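April, morning session, bedroom end of the Wonbridge flat

Came in a little after nine and the bed was already in the state I had hoped for, with everything heaped on it and no corners squared off. Vilho Manninen had been through the linen cupboard the evening before and pulled out every spread with a strong pattern, and I must say I spent a good while just looking at them before I did any work. There is something very cheering about that much blue first thing in the day.

The question for this week is the same one we wrote on the inside cover of this notebook back at the start: where do small things go when they land on a bed, and which bedding makes them hardest to find again? We have done plain sheets and we have done the gray wool. Plain sheets were dull, as expected, and the gray wool was only interesting for dark items. Today is patchwork, which I have been looking forward to, having lost more than one earring to my grandmother's quilt.

Small things for today came out of the Koutsoukos tin (the dented one, third shelf, please put it back there). I chose the red cord with the gold thread in it and the little brass hook-like fitting at the top, the silver key ring, and the purple strap. My thinking was that the cord ought to be the hard one, because there is already red in the patchwork, while the key ring has nothing silver to hide against. I wrote that guess down before starting so that I can't pretend afterward that I thought something else.

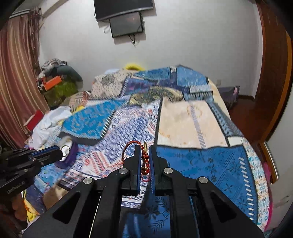 Patchwork bedding with the braided red cord, the key ring and the purple strap.

My guess was only half right. The cord was easy as long as it lay on the cream panel with the tan floral medallions, where the red stands out beautifully, and it was still quite easy on the plain parts of the blue. On the small busy squares it was another matter altogether, and twice I looked straight past it and had to start over from the pillow end. The longest search was 300 seconds, and I'm a bit embarrassed to write that down, but there it is.

The key ring surprised me. I had it down as the simple one, and then it settled against one of the white zigzag borders and I took it for part of the edging. Vilho found it by patting the quilt flat-handed and listening for it, and he was rather pleased with himself (rightly so!). I have marked that search as found by hand and kept it apart from the ones found by eye. We should agree whether patting is allowed - I lean toward yes, since it is what anybody does at home when they are late for the bus.

Purple strap: no trouble at all. I could probably leave it out tomorrow.

Practical notes, mostly for whoever has the room next. The folds matter more than the print once the quilt is properly rumpled, and a thing that slides into a fold is gone whatever its color. Please don't smooth the bed between searches out of habit. I caught myself doing it 3 times and had to rumple everything up again. The big blue panel with the snowflake-like motifs is slippery and wants to creep off to the side, so keep an eye on it.

Search sheets are in the Urnar folder, and the last one I filled in is number 867. The total for patchwork so far is about 100 searches, which feels like enough to start comparing with the gray wool, though Vilho would like a few more by lamplight, with the curtains drawn. He may have a point.

Still to do: ask Cultari whether the second box of spreads is coming, copy the times into the big table, and find the lid of the tin.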